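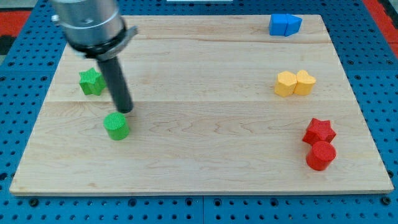
Cyrill Hämmerli told me I'd never sell the boat, and he told me this before I'd even got my coat off. Wrong color, wrong month, wrong river.

I said it was a perfectly good boat. He said it was a perfectly good boat in Tresby, where people have docks, and that up here in October all I had was a very long bathtub. Then he poured me some coffee, so I stayed.

The thing is, I'd already promised the money. My sister was opening her bakery (she wanted to call it Apaza, after the street we grew up on, and I said people would think it was shoes) and I'd told her she could count on me for 200 dollars toward the oven. Two hundred! You'd think I'd offered her a kidney, the way she cried. So the boat had to go.

I put a card up at the Harkier store, between a lost cat and a man who wanted his ladder back. Then I went home and waited by the phone like a teenager. It rang once. It was the ladder man, asking if I'd seen anyone near his card.

On the fourth morning there was a woman in my yard, walking around the boat with her hands behind her back. She had on rubber boots and a very good wool coat. She asked what it was called. I said it wasn't called anything, and she looked at me as if I'd never named a child.

"My father had one like it," she said. "We went down to the falls in it every summer until I was 11. I'll give you 80."

I said 200. She said 80 again, kindly, and knocked on the hull with her knuckles.

Now, I had my speech ready. I'd practiced it on the dog. But what came out was the story of my own dad rowing me across to the island in the rain, singing the same verse over and over because he'd forgotten the rest — and I hadn't thought about that in years, and all of a sudden I didn't want to sell her anything.

She listened to the whole thing. Then she asked if it leaked.

"A little," I said.

"Where?"

I showed her. We both got down on our knees in the wet grass and looked at it for a while, and I sent her home with a jar of plums.

My sister got her 200 in the end. I sold the truck.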